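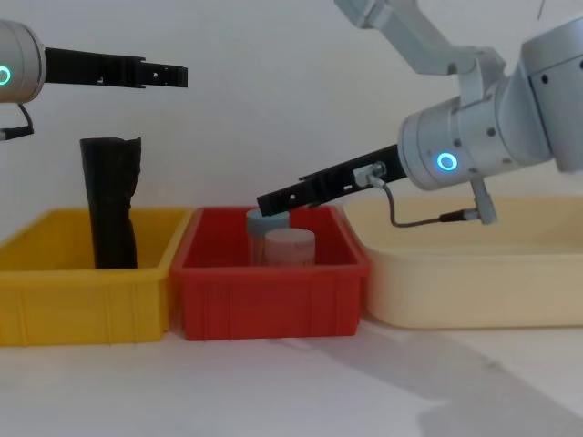 How many times do you have to show a machine how to move a jar?

The office at Drotmont said 300, and then said 300 again when I asked whether they had meant three.

I took the job in March, on the strength of an advertisement that mentioned patience twice and money once. My title was Demonstrator. I stood at a pair of handles, moved them as I thought a sensible person would, and two arms on the far side of the table did the same a moment later. Everything they did was kept. In a building Limsakul owned out past the ring road, a model called Ustutel read the lot overnight and tried to work out what I had been getting at.

My mother never managed that in thirty years, so I wished it luck.

The first week's demonstrations were thrown out for being too good. I had found a neat little route from bin to tray and I used it every time, like a man walking to the same pub. Ustutel learned the route and nothing else. Move the jar by the width of a thumb and it would swoop down with great confidence and close on air. "Vary it," said the note from the office. I varied it. "Less than that," said the next note.
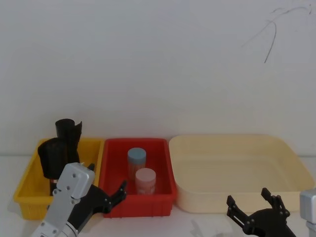 Red bin, two jars, tray still empty.

You would think variety came easily to me. I have never loaded a dishwasher the same way twice. But ask a person to be natural 300 times and by lunch on the first day he has forgotten how he picks things up. I went home and stood in front of the marmalade for some time. I reached for it from the left, which felt false, and then from above, which felt like something I had seen in a film.

There were rules for mistakes, too. A small mistake followed by a recovery was called useful and went into the good pile. A mistake followed by swearing went into the good pile with the sound removed. If you dropped a jar outright you pressed the pedal and began again, and a tally of pedal presses went to Drotmont on Fridays. Mine stood at 33 by the end of the month. I was told this was neither high nor low, in the voice people use for high. 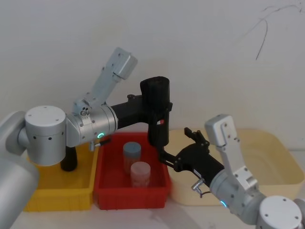

Two arms were the part I never got used to. With one I was adequate. With two I became aware of having a left side, and that it had been coasting since school. The grippers would end up nearly touching over the red bin, one pointing down and the other nosing in underneath, like two people at a buffet who have both seen the last sausage roll. I would stop. They would stop. All that hesitation was kept as well, and Ustutel, a diligent pupil, took it for technique.

I found this out when they let me watch it work by itself. It went down towards the blue lid and paused. The other arm came across and paused too. Then the first drew back a little, as I do in doorways, and the second drew back a little, as I also do in doorways, and they went on like this for two minutes while a woman from Hundska, who were paying for it all, wrote something on her pad.

"What's it doing?" she asked.

"After you," I said.

She wrote that down as well. They kept me on for another 300.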